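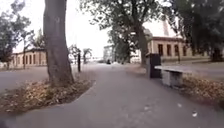
## Running a path-following rover outdoors: notes for the Nudton robotics club

Most guides will tell you a small rover can follow a path with one camera and an evening of setup. We doubt it. Our rover, Aster, does well on the sports hall floor, and that proves very little. Work through these steps before you believe any demo, ours included.

### 1. Pick a route with awkward edges

Asphalt with short grass on both sides is too kind. Look for a bend, a planting bed with a curved kerb, and fallen leaves along the border. Leaves give a ragged brown edge that a simple colour threshold handles badly. Note the fixed things too: bench, bin, posts, trunks.

### 2. Walk it first

Push the rover by hand and record the camera feed. Play it back at half speed. If you can't pick out the path edge yourself on a blurred bit, don't expect the code to.

### 3. Lock the exposure

A white sky at the end of a path and dark branches overhead will pull auto exposure all over the place. Set it by hand on the asphalt, then crop the top of the picture. You lose the distance, but the rover has no use for it at walking pace.

### 4. Test the splits

Where a second strip of asphalt runs behind a bed, the software has two paths to choose from. Ours is the version everyone copies from the Butberg club, and it simply takes the wider one. That is a guess — treat it as one.

### 5. Count every failure

Do 13 runs, and log each time someone touches the rover. In May we wrote down 8 clean runs, then found that two had included a "small nudge". Those are failures. Write them down as failures.

Keep one person beside the stop button throughout, and stop for anyone walking or cycling through.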